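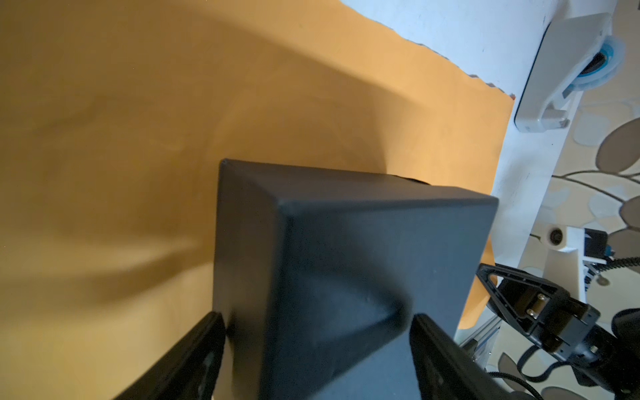
*A dark gray box with softly rounded corners.*

My cousin Santino Saavedra got married in February, and the gifts filled a spare bedroom to the height of the windowsill. I know this because I was put in charge of opening them. It took two of us most of an afternoon, and by the end we had a modest pile of things and a mountain of what the things had come in.

I would like to complain about the mountain.

Somewhere in the last decade, every object for sale decided it was jewelry. I bought a phone charger from Turkico that arrived in a box with a magnetic flap. Inside the flap was a card thanking me for joining them on the journey. The charger was 55 inches long. I had hoped for a longer journey.

The trouble is that a nice box is very hard to throw out. A bad box you stamp flat with some pleasure. A nice one goes on the closet shelf, where it waits for something small and important enough to live in it. I have eight of them up there. One holds the box from a smaller purchase.

Ieva Liepiņa, who used to design packaging for Mirow, once told me that customers judge the weight of the lid before they judge anything inside. She said this proudly. I went home and lifted a few lids, and I'm sorry to report she was right about me. I paid $728 for a coffee machine and what I remember best is the slow sigh it made coming out of its carton.

My grandmother bought her good scissors wrapped in brown paper and string. She kept the string, of course – she kept everything – but she used it by the end of the week, tying up tomatoes. Try that with a magnetic flap.

So I have a small request for the people at Turkico and their rivals. Give me a plain carton, and put the money into a longer cord. I'll be clearing a shelf in the meantime, starting with the box that has the box in it.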